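El suelo por fin respira (y yo también)

Os dije en el número anterior que en marzo me metía con el suelo del cuarto pequeño, y aquí sigo, con las rodillas hechas polvo pero contentísima. Son siete metros cuadrados, nada, una tontería... eso pensaba yo antes de alquilar la lijadora. ¡Qué manera de soltar polvo! Todavía me sale serrín de los bolsillos.

Lo que más me ha costado ha sido elegir el acabado. Lucienne me insistía con el barniz, que se friega y a correr, y Sorin, que es de aceite a muerte, me prestó medio bote de Prustia para que probara en un rincón. Probé los dos, claro, y los dejé una semana a la vista, con luz de mañana y de tarde. El barniz brillaba demasiado para mi gusto – parecía una pista de baile – y el aceite me dejaba ver la veta, que para eso me había pegado la paliza.
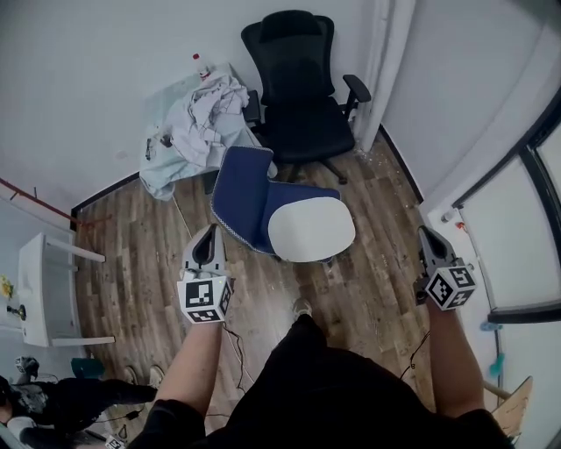 Así que aceite. Dos manos muy finas, con trapo de algodón, siempre siguiendo la tabla, y a los veinte minutos se retira lo que no haya chupado. Ojo con los trapos: extendidos al aire libre hasta que se sequen, nunca arrugados en el cubo, que pueden prender solos. Entre mano y mano esperé un día entero con la ventana abierta y un frío que pelaba.

Me he gastado 300 euros justos entre alquiler, lijas y aceite, y me había puesto ese tope, así que tan ancha. Las rendijas las he dejado como estaban. Judite dice que me arrepentiré cuando se me cuele el primer pendiente, y seguramente lleva razón, pero me gustan.

Si alguien tiene un truco para los rodapiés viejos, que me escriba, por favor, que me pongo con ellos el domingo.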